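Section 4: Building a Watch Program

A program is a set of films, episodes and extras that plays in an order you choose. Use one to work through a director's films by release date, or to catch up on a series before a new season starts. You need a Jalley account and at least two titles in your library.

Note: Programs made before the August update open as read-only. Copy them first (see 4.3).

4.1 Create the program

1. From the home screen, select Library, then Programs, then New.

2. Type a name. Names can have up to 238 characters, but most TV screens show only the first line.

3. Choose an order: Release Date, Story Order or Custom. Story Order is offered only for series and linked films. If it is grayed out, choose Custom and arrange the titles yourself.
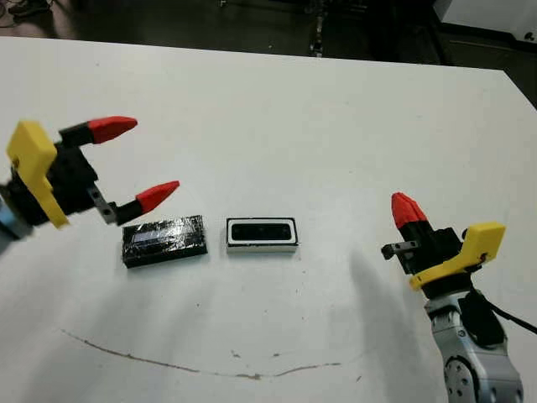 4. Select Add Titles. Search by title, director or cast member, and press OK on each one you want. A check mark shows that it has been added.

5. Select Done. The total running time is shown at the top of the list.

Caution: A program can hold 254 items. Each episode counts as one item, so adding a long-running series may fill the list. Items past the limit are dropped without a warning.

4.2 Add extras and video essays

Extras are grouped by the film they belong to. The Morris Collection has 3,066 of them, including trailers, interviews, deleted scenes and essays.

1. Open the program and highlight a film.

2. Press the right arrow, then select Extras.

3. Choose Play Before or Play After. Essays are set to Play After, as many of them discuss the ending.
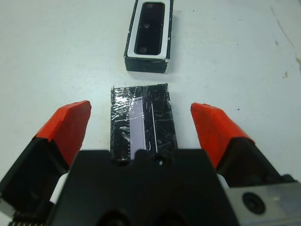 4. To keep plot details off the screen, turn on Hide Summaries. This covers the text for every title you haven't finished - including episode names.

Note: Commentary tracks are not extras. Select them from the Audio menu while the film is playing.

4.3 Copy or share a program

1. Highlight the program and hold OK until the menu opens.

2. Select Copy to make a version you can edit, or Share to get a link. Links work for 13 days.

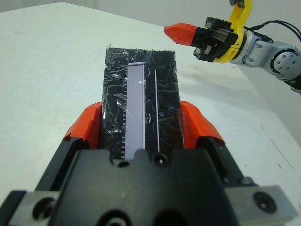

3. Send the link. The other person must have a Jalley account, and titles not available in their region are skipped.

Caution: Deleting a program also ends any shared link to it. Copies that other people have saved are not affected.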